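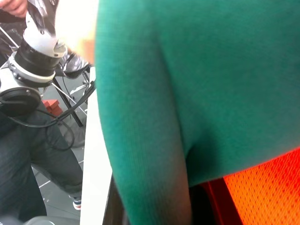
Photo: Mahsa Daneshvar

From: Tshepo Mthembu
To: flasbridge-knitters list
Date: 14 April 2025
Subject: Re: Elbows, again

Mahsa wrote:

> Does anyone on here have a method for elbows that lasts? I have now
> darned the left one on my gray Melano cardigan three times since
> January and it has gone through again, right next to the last darn,
> so I have a sort of archipelago. The yarn is a two-ply and quite
> soft. I lean on my desk all day, which I have been told to stop
> doing, by people who don't have my desk.
>
> Also, is it worth knitting sleeves with something tougher added in?
> My aunt swears by nylon thread. My aunt also swears by lard.

Mahsa,

Three darns in one spot means the darn is stronger than what's around it. You're fixing the hole and the hole is moving next door. I did this for years and was very proud of my darns, which were by the end the only part of the sweater you could have sold.

What you want is to catch it before it goes. Hold the sleeve up to a window, and if you can see daylight through the elbow but the stitches are all still there, that's the day to do it. Duplicate stitch (Swiss darning, if you learned from a British book) straight over the thin part, following each stitch with a strand of the same weight or a hair thinner. Go a good inch past where you think it's thin. You will think an inch is too much. I have the archipelagoes to prove it isn't.

For an elbow that has already gone, I'd unpick the darns if you can stand to, square up the hole, and knit a patch over it. Pick up stitches in the good fabric below, work upward, and catch one leg of a sleeve stitch at each side on every row. Then graft the top. Put something firm inside the sleeve so you don't sew the front to the back. I use a paperback. It's the only way I have ever gotten to the end of that paperback.

Two things about elbows in particular:

Bend matters. If you lay a sleeve flat and put the patch in the middle of the back, it'll be in the wrong place as soon as you sit down. Put the sweater on, bend your arm the way you lean, and get somebody to mark the spot with safety pins. If you live alone, chalk the desk and lean on it. This works and you'll have chalk on things for a week.

Ribbing hides less than you'd think. On a ribbed sleeve you have to keep the columns lined up, or the patch looks like a bad haircut. On plain stockinette you can get away with murder, especially if the wool is fuzzy.

As for nylon, your aunt is right, though I can't speak to the lard. I carry a reinforcing thread along with the yarn from a few inches below the elbow to a few inches above, and again at the cuff. It makes the fabric a little stiffer and you stop noticing by the second wear. The catch is color. The gray reinforcing thread that Sellden sells is a gray found nowhere in nature or in sheep. Buy one shade darker than the yarn and it sinks in.

The other thing, if you're starting a new sweater anyway, is gauge. Most store patterns have you knitting far too loosely because loose looks nice in the shop. I go down a needle size for the sleeves only, and add 4 stitches to make up the width. My last one has been worn more or less every day and the elbows are fine. The neck is a disgrace, but you asked about elbows.

And if you really can't face any of this, there are suede patches. McKinnon on the high street has them with the holes already punched. They look like a geography teacher, and there are worse things to look like.

Since someone will ask: no, I don't think washing less wears a sweater out faster or slower. I had this argument on the old list back when we had 430 members and it went to 83 messages, and two people left over it. Wash it when it smells. Dry it flat. Keep it off the radiator.

While I have the floor, I still have a big bag of odd balls left over from the swap, mostly dark greens and one cone of something orange that sheds. The cone has a label saying 2000 yards and I believe it, because I've been vacuuming up the first few hundred. Free to anyone who'll come and get it. I'd like the bag back.

Mahsa, if you want to bring the cardigan to the next meeting I'll pick out the darns for you. I find it soothing and you apparently don't. Bring the leftover Melano too if there is any, even a scrap, so I can match the weight.

Tshepo

--
You are receiving this because you are subscribed to flasbridge-knitters.
To leave the list, send a blank message with "unsubscribe" in the subject line. Please do not send it to the whole list.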